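Speaker notes: Budgeting for a bin-picking cell
Tegan Dunstan, Ukdale
April 12, 2025

Slide 1. Title
Thank Hamish Tuhiwai for the invite. Say where I sit: I do the capital planning at Ukdale, Lorcan Sheehan does the engineering. Questions about grasp planning go to Lorcan at the break.

Slide 2. Where we started
Manual loading of mixed blocks into the Fleltberg line. 2,078 parts on a normal shift, two lengths, tipped into metal bins any old how. Two operators on it. We had a robot line item in the budget three years running and pushed it back each time. Own up to that one, most of the room has done the same.

Slide 3. What we got wrong in the first budget
We priced the arm and not much else. Missing from the spreadsheet: gripper, cable dressing, guarding, a second bin so the cell keeps going during changeover, spares, training hours. Warrick Halliday in finance sent it back with one comment, "where is the rest of it". Read that out.

Slide 4. The split we use now
Arm and controller on one line. Tooling on its own line. Integration labour on its own line, quoted in days. Contingency held by finance and released on request. Lead time was 14 weeks on the gripper and that set the whole program. Order it first.
Pause here for people copying it down.

Slide 5. Rent, buy or trial
Halonen quoted a lease, Plerik quoted outright purchase with a service plan. Bhupendra Dubey modelled both over the same period. Don't show his full sheet, the type is too small. The lease looked cheaper until we added the end-of-term freight.
We paid for a bench trial before signing either. Got approval in January. Best money in the project.

Slide 6. The bench trial
Trial was costed at 55 hours of labour plus consumables. Wood, clamps and bins came out of stores. We didn't build a stand for it and I'd argue against anyone doing so at this stage. 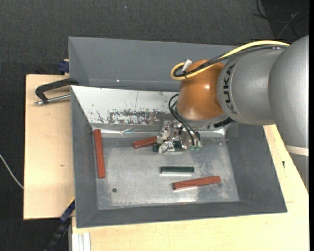 Bench trial: KUKA arm with the gripper down in the bin, red-brown and dark green blocks.

Points to make with the picture up:
Cables run along the outside of the arm. Ask your integrator what dressing costs and what a replacement set costs.
The bins mark up. Budget for them as a consumable.
Blocks lie at different angles, one close to the side wall. Put wall cases in your acceptance test, in writing, before the purchase order goes out.

Slide 7. Acceptance test
900 picks, mixed lengths, our bins, our operators. Final payment held until it's signed off. Halonen wanted to use their own bins. We said no.

Slide 8. Running costs
Service visits, gripper wear parts, software renewal. Keep these in operating, not capital, and tell your finance people early. Warrick is happy to share the template, email me and I'll forward it.

If short on time, skip 8 and go straight to questions.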